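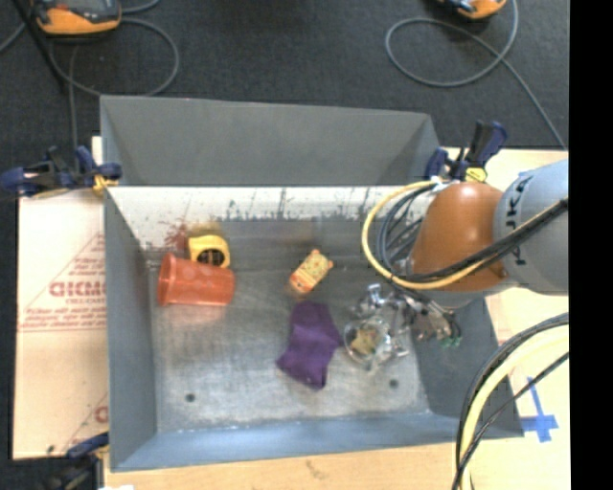 生活 > 居家 > 专题

打印本页 | 用电子邮件发送给朋友

杂物的归宿
谈谈家里那只什么都往里放的铁箱子

2002年9月30日

我外婆管它叫“百宝箱”，我母亲管它叫“垃圾堆”，到了我这一辈，索性没有名字了，只说“你去那里面找找看”。“那里面”是哪里面，全家人都明白。剪刀不见了，去那里面找；量窗帘的尺子不见了，去那里面找；孩子春游要带一个杯子，摔不坏的那种，也去那里面找。

我相信读这本杂志的人家里大多有这么一处地方。有的是厨房最下面那格抽屉，有的是门厅的鞋盒，有的讲究一些，是一只从旧货市场抱回来的藤篮。我偏爱金属的。灰扑扑的一只铁箱，四壁往里斜，东西丢进去会自己滑到底，当啷一声，听着就让人放心。用久了，底上磨得一道一道的，擦也擦不亮，角落里蹭着些红褐色的印子，谁也说不清是锈还是漆。我先生几次提议换个塑料的，带盖，能叠放，我都没有答应。

今年八月，为了写这篇东西，我去拜访了Ada Sartori。她在城南开一间小小的整理铺子，店名叫Brundaneo，替人收拾屋子，也卖些旧箱旧柜。我原以为做这一行的人，家里必定一尘不染，每样东西都贴着标签。谁知她把我领进后屋，给我倒了茶，转身就从架子底下拖出一只金属箱来，比我家的还旧。

“我劝客人分类劝了10年，”她说，“自己这一箱从来没分过。”

她的道理是这样的：一个家里，大部分东西应当有固定的位置，碗在碗柜，袜子在袜子抽屉，这没有什么好商量的。可是总有那么一小撮物件，归到哪一类都别扭。就说一块紫色的布头吧，当抹布太好看，当手帕又太大，做衣服剩下来的，揉成一团，扔了舍不得，叠起来放进衣橱又显得郑重其事。再说一只橙红色的半透明塑料杯，成套的早就散了，单剩这一只，放进碗柜里和瓷杯子排在一起，怎么看怎么像是走错了门。这样的东西，你硬要给它安排一个“类”，过不了一个星期，它又跑到饭桌上来了。

所以要给它们一个共同的去处。箱子不必大，Ada的标准是一眼能望到底。望得到底，就不会有东西在里头躺上几年没人知道；望不到底的，那就成了仓库，成了我母亲所说的垃圾堆。她特别提醒我，别往上摞，铺一层就够了，东西和东西挨着、靠着都没关系，杯子躺倒了也由它去。

我回家以后，照着她的话把自家那只翻了个底朝天，摊在饭厅的地上。这一翻真是不得了。光是卷尺就翻出2把，一把还好好的，拉出来唰的一声又缩回去，另一把已经卷不回去了，像条没精打采的舌头。还有Raven牌的手电筒一支，没有电池；Gretik咖啡磨的说明书一本，磨子前年就送给了表妹；一张Pellegrini五金店的收据，字都褪光了，只认得出970这个数目，我和先生坐在地上猜了好半天，到底是什么东西花了我们970块，最后也没猜出来。他说是热水器的零件，我说是那年换的门锁，为这个还小小地拌了几句嘴。

孩子在旁边可高兴坏了。小女儿从里头捡出一个橙色的小玩意儿，是她三四岁时候最喜欢的，有一张黄黄的脸，她抱着它满屋子跑，非要当天晚上带上床睡觉。大的那个则把透明的圆罐子举到灯底下看，问我里面原来装的是什么。我想了想，大概是装过杏仁饼干的，也可能是装扣子的，反正那罐子在我家的年头比他还长。他听了很佩服，把罐子洗干净，放了几块姜进去，说是要做研究。（后来姜发了芽，那又是另一回事了。）

收拾这样一只箱子，我现在的办法很简单，写在这里供各位参考，不见得适合每一家。

先把里面的东西统统拿出来，找块旧床单铺着，坐在地上慢慢看。不要站着看，站着看容易心狠，什么都想扔。拿起一样，问问家里人上回是谁用的，有人答得上来，就留下；答不上来的，放到一边，等到晚饭后再问一遍。我家那天问了两遍还没人认领的有4样，说明书、收据、坏卷尺，外加一只不知配什么壶的壶盖。前三样我扔了，壶盖我没舍得。

箱子空了，趁这工夫擦一擦。金属的用温水加一点点洗碗液就行，拿软布顺着一个方向抹，别用钢丝球，划痕会更难看。底上若有小圆孔，用棉签转一转，里面积的灰多得吓人。擦完倒扣在木板上晾一晚上，垫木板是为了不伤地毯，我家饭厅那块深灰色的地毯就是吃过亏的，如今还留着一个方方的印子，只好拿花架挡着。

第二天再把留下的放回去。放的时候，硬的、带棱角的靠边，软的放中间，布头正好隔在杯子和罐子之间，免得碰出声响来。Ada的习惯是把最常用的那一样搁在最靠手边的地方，她家是卷尺，黄颜色的，隔着半间屋子都看得见。她说买这类小工具一定要买颜色鲜亮的，黑的灰的掉进铁箱子里，就跟掉进井里一样。我深以为然，回来路上就想买一把黄剪刀，跑了两家店，都只有黑柄的。

外婆那只老箱子如今在我舅舅家，放在阳台上种葱。我上回去看，葱长得极好，箱子底下的几个孔正好漏水，舅妈说比花盆还强些。我蹲下去摸了摸箱壁，那一道被我小时候用钥匙划的印子还在，歪歪扭扭的，划的是个“大”字，旁边本来还想划一个“小”，划了一竖就被外婆喊去吃饭了。

走的时候舅妈剪了一把葱给我，拿报纸包着，回家炒了鸡蛋。

联系编辑部 | 版权所有，未经许可不得转载 | 返回页首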